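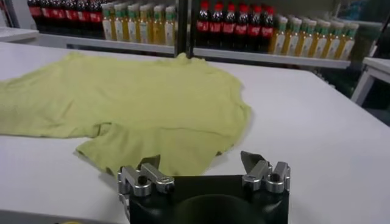 Slide 1: yellow-green T-shirt, white tabletop

Speaker notes – Following the money after a fraud case

Start with the headline number. When Droltance went under, the press release said 100 million had been "secured." Ask the room what they think that word means. Wait.

Secured means frozen. A freeze stops a sale and returns nothing to anyone. Of the assets on the Droltance list, 8 were buildings, and most of those already had a bank loan against them. The bank gets paid first. I have yet to see a press release that subtracts the loan.

Next slide. Jemero and Postma. Both lent to Droltance, both told their own shareholders the risk was small, and both used the same outside valuer. Maybe that was chance. I'd want to see the invoices.

Sanne Verschueren will probably bring up the Arnomside sale here. Let her. My view is that a sale between two companies with the same mailing address tells us very little about price.

Small savers: 1,350 claims filed by March. Payout so far is zero. If someone says recovery "takes time," ask how much time, and who is billing by the hour while we wait.

Skip the chart if we're past 30 minutes.

Themis Zacharopoulos argues that early seizures scare off the next fraud. I'd like that to be true – but he has no figures for it, and neither do I. Say so.

Questions to expect: why arrests come before audits, whether the directors' spouses can keep the houses, who pays for storing the cars. I don't have a good answer on the cars.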